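Suture Practice Room Gallery

Ondia Skills Center, second floor

Notes from the April block of the interrupted suture course. The room is open to everyone who has finished the safety session. The sign-up sheet is on the door of room 590, and places are given in the order the names are written down.

The notes with this gallery were put together by Analyn Cabanatuan and Liya Gebru, who ran the afternoon groups. They cover the simple interrupted stitch only. Running sutures and mattress sutures have their own page.

The stitch

Each simple interrupted suture is placed, tied and cut before the next one is started. It takes longer than a running suture and uses more thread. If one knot fails, the others still hold, and a single stitch can be taken out without disturbing the rest of the line.

Where to start

We teach two ways of working. One is to start at one end and move along the incision at an even spacing. The other is to put a stitch in the middle first and then halve each gap that is left. Beginners usually do better with the first. On a short line it makes little difference. On a longer or curved line, halving the gaps helps keep one edge from ending up longer than the other.

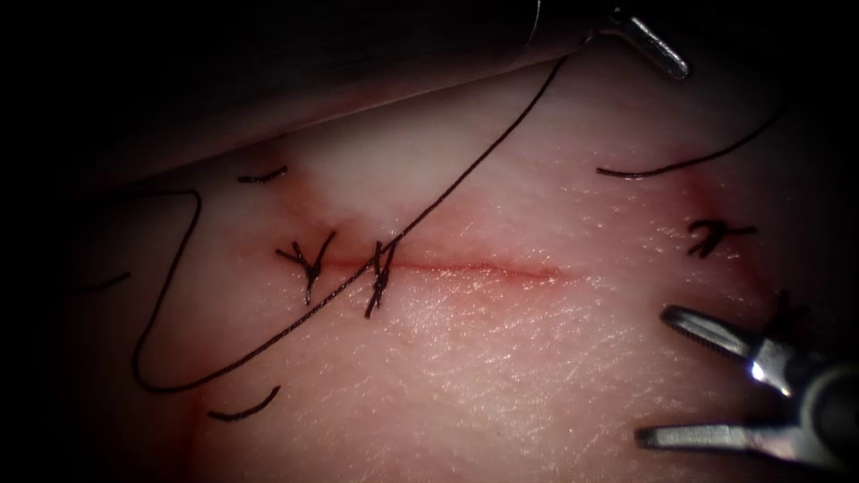

Spacing is the thing most people ask to have checked. As a starting rule, the distance between two stitches should be close to the distance from the entry point to the exit point of one stitch. Yabsira Gidey had her group mark the spacing with a skin pen before the first bite, then repeat the exercise without the marks. Most of them kept the spacing on the second try.

Bites

The needle goes in at a right angle to the surface and follows its own curve. Take the same depth and the same distance from the edge on both sides. If one side is deeper, the edges will not sit level, and pulling harder on the knot will not fix it. Take the stitch out and place it again.

Knots

Instrument ties are used in all beginner sessions. Wrap twice for the first throw and once for each throw after that, changing direction every time. Lay the knot to one side of the incision instead of on top of it. The edges should touch and no more. A stitch that puckers the surface is too tight.

Tails

Leave enough tail to grip when the stitch comes out. Very short tails can slip back through the knot. Very long ones get caught in the next stitch. Natnael Wubshet asks his group to cut every tail to the same length, mainly so that he can see who is hurrying.

Thread management

Keep the long end out of the working area while placing the next bite. Pull the thread through slowly and stop when the short tail is where you want it. A loose strand lying over a finished knot is easy to snag, and it is also easy to cut the wrong piece.

Light and magnification

Bring the light in from the side opposite your working hand. Set the focus before picking up the needle, and check that the full length of the incision is in view. Moving the field halfway through a stitch is a common reason for uneven bites.

Supplies

Needle holders and forceps are in the Wirker cabinet, top two drawers. Thread packs are in the third drawer under stock number 1534. Please write down what you take. Cut needles go in the sharps box and nowhere else. Instruments go back in the Gebreyes tray for cleaning, jaws open.

Assessment

Each person is asked to close one line without help. Liya Gudeta marks spacing, depth, knot security and tail length. There is no time limit in the first block. Anyone who wants a second look at their work can leave a note with her at the front desk, extension 3327.

Next block

The next page will cover the vertical mattress suture. Places for that block are open to people who have completed this one.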